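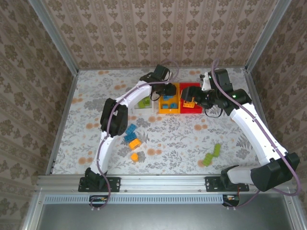 Sorting bench, both arms over the trays: blue in the orange one, green in the white.

Flultent list — bench practice
Re: draft rules for the two-arm cells, second go
From: Bergþóra Ásgeirsdóttir
January 2022

Hello all,

Thanks for the replies, and for the phone call too, Heino, even if I did have my mouth full for most of it. I've gone back through the draft with a pencil and I think we're close. Tarmo's message was the one that made me change the most, so I'll answer that and the rest of you can shout if I've got it wrong.

Tarmo Juška wrote:

> I have read all 13 rules and I agree with most of them. My trouble is
> with rule 4, "the arms must be in a safe position before anyone reaches
> in". What is a safe position? I would say folded back at the sides.
> Mārtiņš would say anywhere, so long as the motors are off. We have both
> been doing it our own way since August and I don't suppose the person
> who wrote the rule had either of us in mind.
>
> Also rule 9, on what counts as a finished sort. Does a brick leaning on
> another brick count? I say yes if it is in the right tray. Priit says
> no. Please can we have one answer and have it written down.
>
> And can the speed limit go back in? It was in the old sheet.

Right. Rule 4 first. I did write it, so guilty, and you're quite right that it doesn't tell you anything. I've split it in two. The first half says both arms go to the sides, clear of the trays, before a hand goes in. The second half says you press stop as well, and you wait until Botska shows both arms as stopped on the screen. Either one without the other isn't enough! An arm at the side with its motors live can still be sent somewhere by the person at the keyboard (I have been the person at the keyboard), and an arm with its motors off over the middle of the table may sag on to your wrist.

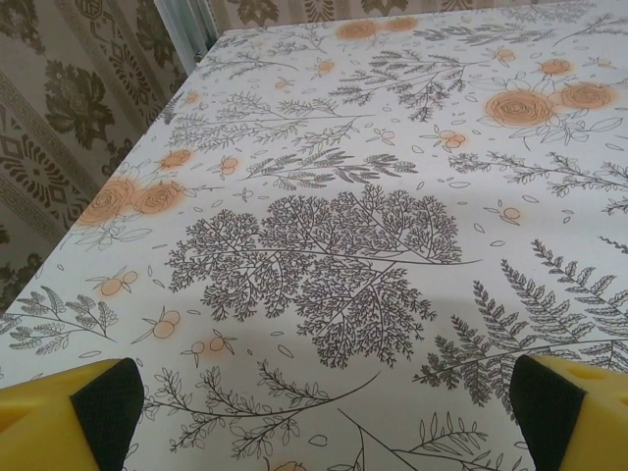
The other half of your question, about who is allowed to press what, I've put under rule 5. One person runs the cell at a time. If you want to swap, you say so out loud and the other person says yes out loud. I know it feels daft when there are only 2 of you in the room, but Vaher have worked that way for ages and I pinched it from them when I visited. They also have a nice habit of saying "hands in" and "hands out", which I'd like us to copy. Priit thought it sounded like a dance class. Fine by me.

Fingers and pads get checked at the start of every session. Look at both pads on each gripper, open and close once, and write down anything odd before you touch the settings. Please don't tighten anything while the arm is powered. The cloth gets smoothed flat at the same time, and this one is my own hobby horse, so humour me: if it rucks up, a brick sits at a tilt and you spend half the morning blaming the gripper.

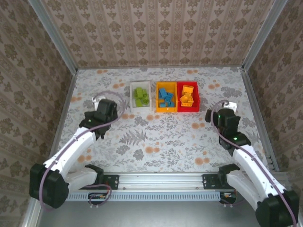

Rule 9, then. Tarmo wins. A brick in the tray for its colour counts, whichever way up it has landed and whatever it's leaning on. A brick balanced across the rims of two trays doesn't count, even if most of it is on the proper side. Wrong colour is a miss and you log it as a miss — you don't fish it out and carry on as though it hadn't happened, because then the log says one thing and the tray says another, and poor Mārtiņš has to make sense of it later.

If an arm stops by itself, wait 30 seconds before you clear the fault, and use that time to write down what it was doing. I had a longer wait in the first draft and Heino said people would simply ignore it, which I couldn't argue with.

Speed limit: yes, it's back in. 90 millimetres a second while anyone is teaching a new move, and whatever the job sheet gives once the doors are shut and both people agree. I left it out by mistake when I retyped the old sheet.

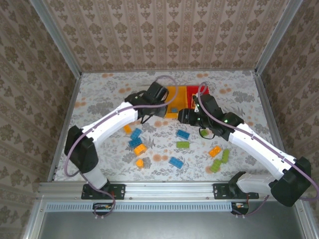

Mullstead Bench Automation Group

A few loose ends. Scattering the bricks before a run is still by hand, and I've written that they should be spread out over the cloth with the colours mixed. Please don't line them up by colour, however tempting. Round pieces are allowed. If you drop one on the floor of the room, leave it till the arms are stopped, and that includes when it has rolled right under the bench.

Two questions I can't settle myself. Should the rules be kept next to the cell on paper, or only in Botska? I'd like both, but then somebody has to keep them matching. And does a visitor need to read all of it, or just rules 4 and 5? Priit, you've had the most visitors, what do you do?

If I hear no objections I'll send the clean copy to the list and we can start using it straight away. Mārtiņš, you still have my long hex keys.

All the best,
Bergþóra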